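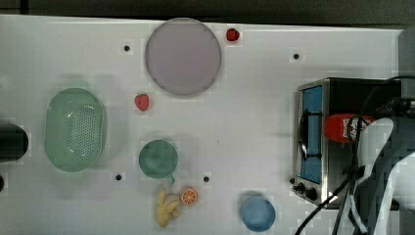

Toy strawberries and a round plate on a white tabletop.

Play food is the general name for toy versions of things people eat, along with the small plates, cups and pans that usually go with them. It is one of the oldest and best-loved kinds of pretend toy, and most people who grew up with a play kitchen can still tell you which piece was their favorite.

Early sets were made at home from salt dough, scraps of cloth or carved wood, and plenty of families still make them that way today. Molded plastic later made it possible to sell whole baskets of fruit and vegetables quite cheaply, though felt and wood never really went away – many parents like the feel of them, and they make far less noise when dropped on a kitchen floor.

In the town of Tusudholm, the Colullow Toy Museum keeps a room for play food alone, with 82 sets on display and a long low counter where children may cook and serve as they please. The oldest is a wooden bakery set by the Pelupessy workshop, whose little loaves come apart into 6 slices. Bruris, a later maker, was known for its fruit and sold a boxed market stall with 50 pieces, including a paper awning that is nearly always missing now. The room closes each January for cleaning.

Children often begin by handing pieces to a grown-up at the age of 2 or so, and move on to shops, picnics and restaurants as they get older – with menus, prices and some very firm opinions about dessert.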